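Notebook, manipulation bench, December

Start 9:40. Working through draft 3 of the bench rules before they go to the Omdale people. Lilibeth Gatchalian wants every rule to be something a second operator can check without asking the first.

Rule 1, reset. Current text says "return objects to approximate start positions." Too loose. Changed to: operator resets from the layout card, then reads the card number aloud for the log. Card number goes in the episode header, not in the comments field.

Rule 2, reach-in. No hands past the table edge while the arm is enabled. Paused does not count as disabled. Went through the Fastar logs for the past month: 779 episodes, 11 with a reach-in during pause. No contact in any of them. Still a violation under the new text, and the episode is discarded.

Rule 3, speed near containers. Limit applies once the fingers are below rim height. Rim height is per basket, so it has to be in the layout card as well. Chaimongkol's version used a single value for all containers and I see no way to keep that.

Rule 4, release. Fingers open fully and the wrist clears the rim before any lateral move. Proposed wait after opening: 90 ms. Lilibeth thinks this is short for round items. Left open.

Rule 5, views. Fixed view and wrist view both recorded for every episode. If either drops out, mark the episode incomplete. Do not patch from the other view.

Fixed view first, then wrist view.
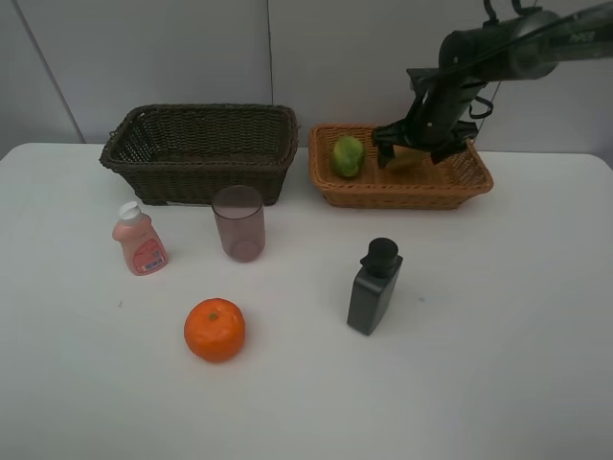
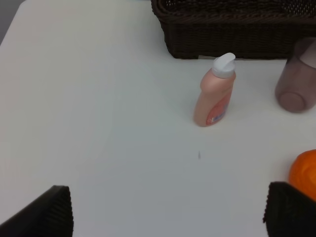 Rule 6, naming. Objects get one name each, from the list, and the same name in both views. Jatano's annotators had "cup," "tumbler" and "glass" for one item, which made their grasp counts useless for comparison. Fruit is named by type only if the type is on the card; otherwise "fruit, round" or "fruit, other."

Rule 7, stop authority. Anyone in the room can call a stop. Operator hits the button first and asks afterward. No wording changes.

To do: add rim height column to cards, rerun release test at a longer wait, send draft 4 to Lilibeth.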